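Sunday, September 15, 2024

# Stop throwing out the slow demos

Quick one, typing this before I lose the nerve. We have a habit on our team and I think it's a bad one. Somebody teleoperates the arms through a task, somebody else scores the run, and anything slow or clumsy goes in the bin. Only the smooth ones get trained on. Clean data, everyone's happy.

I don't buy it anymore.

Watch what a good operator does. Emmett Nguyen-Tran is our best, by a mile. He goes in at the same angle every time, same height, same wrist. Beautiful to look at. Also kind of useless past a certain point, because the policy only ever sees the world going right. First time the gripper comes in a bit off, it has no clue. Just hovers there. Or closes on nothing and carries the nothing over to the basket, very politely.

Then look at the runs from new people. They miss, back up, try again. They bump a handle and have to chase it. Ugly, sure. But thats the recovery, right there, recorded, for free. And we delete it becuase the clock ran long.

I know the argument against. Train on hesitation and you get a robot that hesitates. Fair. I've seen it happen, had a policy on the Canura project last year that paused over every single pick like it was reading a menu. So no, don't keep everything. Someone fiddling with the controls for half a minute isn't a lesson in anything. Trim that. But a missed grasp followed by a good one is worth up to five perfect runs, in my book. Can't prove the number. Would like somebody to try.

The other thing is scoring. Right now Nindura ranks episodes by time and that's more or less it. Fast equals good. So operators get fast. They set the table up so they can be fast, everything lined up nice, and now the robot has learned a tidy table. Pay people for speed and you get speed, I dont know why we act surprised.

Two arms makes all of this worse. You're driving both at once and your attention is on one of them. The other parks itself somewhere dumb. Plastic utensils are about as plain as a task gets and there's still plenty going on. 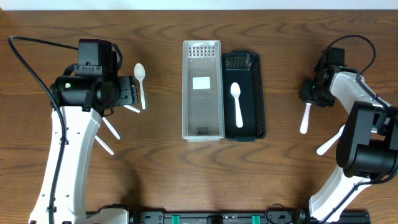 *Sorting table: both grippers holding, one spoon in the black basket, clear basket empty.*

Both hands full. Which one moves first? Does the other wait, or start drifting in? A demo answers that whether the operator meant to or not, and if every operator answers it the exact same way we've taught a reflex.

So what I'd like, starting in October: keep the misses that end in a save. Tag them. Mess up the layout between runs, on purpose, and don't dock anybody for the extra time. Sitthichai already has a tagging field that we leave blank, so use it. Then train two policies, one on the pretty set and one on the mixed set, and put them both on a table neither has seen.

If the pretty one wins I'll shut up about it and go back to binning things. Until then please stop emptying the reject folder, I'm still pulling stuff out of there.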